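Mastmont Offices Swap Fixed Desks for Adjustable Workstations

Munetti has finished the first stage of a furniture replacement at its Mastmont site, the company said in a notice to tenants in September. The work covers desks, under-desk storage and the layout of furniture along heated walls. Supply and assembly were handled by Deligiannis, which holds the maintenance contract for the building.

The program provides for 356 workstations on four floors. Of these, 80 are in place, all on the second floor. The old desks, bought when the building opened, had fixed frames and a square-edged top that had begun to lift at the corners. Most were sent to the Dulstead depot for parts.

Each new position has a white top with a matte finish and rounded corners. The front edge curves inward near the middle so that the user can sit closer to the work without reaching over the full depth of the top. The top is carried on white metal legs, each standing on a long horizontal foot bar. Tenants may choose between a straight position and a corner position. The corner version is wider on one side and was requested mainly by the drafting and accounts teams.

Storage goes under the right end of the desk as standard. The cabinet is white, with shallow drawers intended for stationery and small tools. Files and binders are to be kept in the shared shelving by the stairwell. Left-hand placement is available on request, provided the floor socket is not blocked. 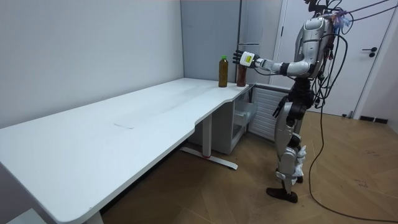 One tenant on the second floor wrote to the building office that the drawers are too shallow for anything except pens and cables, and asked whether a deeper cabinet could be ordered at the tenant's own cost. The same letter said the white tops show marks quickly and that the cleaning schedule should be adjusted before the remaining floors are fitted.

Munetti replied that a deeper cabinet will be offered from the second stage. Tops are to be wiped with a damp cloth and a neutral cleaner. Scouring pads and solvent sprays are not permitted, as they polish the matte surface and leave shiny patches. Marks that remain after normal cleaning should be reported to the building office with the desk number.

The notice also sets rules for drinks. Bottles may be kept on the desk but must be closed when not in use, and should stand away from sockets and cable openings. Open cups are allowed in the kitchen areas and meeting rooms only. The rule was already part of the house regulations and has been restated for the new furniture.

Radiators along the outer walls stay where they are. Cabinets and desks must not be pushed tight against them, and the valve must remain within reach. Deligiannis measured the gaps on the second floor after assembly and moved 32 positions that stood too close – most of them in the north wing, where the rooms are narrower.

Drawers should be closed at the end of the working day so that floor cleaning can proceed.

The second stage covers the third floor and part of the ground floor. Total floor area affected by the program is 1,682 square meters. Tenants will receive a layout plan for their rooms before work begins and may return it with changes. Plans not returned will be treated as approved.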